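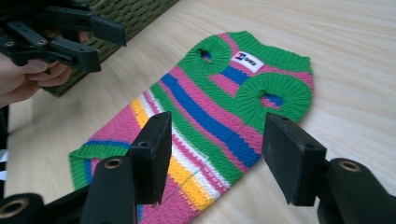
The Sweater from Samside

My grandmother's dog was buried in March, behind the bakery on Borkowska Street. I was seven, and I did not go. I stayed in the kitchen and listened to the clock.

Many years later I took the bus number 28 to Samside, because a woman there wanted to sell her wool. She had more than 95 balls of it, in every color, and she asked a very small price.

"Do you have a dog?" she asked.

"No," I said. "I had one for a short time. It was my grandmother's."

She gave me tea and a cake with plums. Her own dog slept under the table – an old one, with a white nose. When I stood up to go, it came with me to the door and put its head on my shoe.

I knitted the whole winter. First the pink, then the blue, then the yellow. In the evening my neighbor looked at my work and asked who it was for.

"I don't know him yet," I said.

She thought about this for a while. Then she went home and came back with an old leash, and hung it on my door.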